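Projects > Hadthorpe Kitchen > Updates for funders

Progress report: the teaching kitchen at Hadthorpe
Posted Jan 21, 2021 by Jahangir Amarasinghe

Hello again to everybody at Tamihana, and thanks for being so patient with me while I got this written! I know the grant letter asks for a short update on spending, equipment and sessions, so I'll try to cover those, but you know me by now and I can't promise the short part.

Spending first. The small equipment line has come in at $648, which covers cutting boards, knives, peelers, mixing bowls and the drying racks. Most of it came from Kadico, who were quick and packed everything properly (the earlier order from Katano turned up with a cracked bowl, and they replaced it without any fuss). The receipts are in the shared folder under Equipment. I still owe you the one for the racks, which I have seen with my own eyes and then put somewhere very safe. It'll be there by the time you read this, I hope.

Now, the cutting boards. I went back and forth on these more than I'd like to admit. Our old wooden ones were past saving, heavy and split along the grain, and they took forever to dry. So we switched to light plastic boards that a learner can pick up with one hand, and I bought 10 of them. I wanted a loop or a hole on every one so they could hang up between sessions instead of living in a damp pile by the sink.
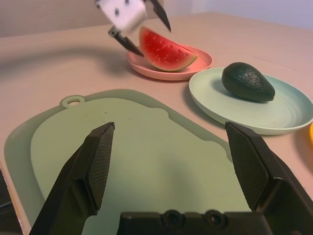 The pale green has been a hit, too. I was leaning toward plain white, but several of our learners have low vision and told us that white onion on a white board is no fun at all. Pale green is easier on them, though I'll be straight with you, it's still a bit weak for cabbage and cucumber. I'd like to add two darker boards out of what's left in the line, if you're happy with that. Just reply to this and say so, no need for a form unless you want one.

The tabletops are staying as they are. You may remember I had a quote for replacing them in the original budget. The light beige ones clean up fine, the height suits people who prefer to sit while they chop, and I'd much sooner put that money into ingredients. So please treat the tabletop money as unspent for now, and I'll send over a revised sheet showing where I think it should go.

Sessions have been slower than planned. We've kept the groups to two learners at a time, each with their own board and knife, and everything gets washed in between. It does mean we get through fewer people, but the ones who come are getting far more practice. We've done soup, flatbread, a very decent bean chili and one tray of scones that we won't discuss. The chopping part takes up most of the hour, and boards sliding around was our biggest complaint back in September. A folded damp dishcloth underneath has sorted that out, and it cost us nothing!

Still to do: labels for the drawers in large print, a hanging rail for the boards (the hooks we have are too fat for the loops, my fault, I didn't measure), and a recipe binder with wipe-clean pages. I'd also love some advice on knife storage if anyone over there has set up a kitchen like this before.

I'll send the revised budget sheet next, with the rack receipt attached.

Jahangir

Filed under: Grant Updates, Community Cooking, Equipment

Comments

mossy_kettle: Try curtain hooks for the boards. We had the same problem with skinny loops and they fit great.

Dellwood Pat: Yes to the darker boards! My mom swears by a black one for onions and potatoes.

R. from upstairs: I would like to hear more about the scones.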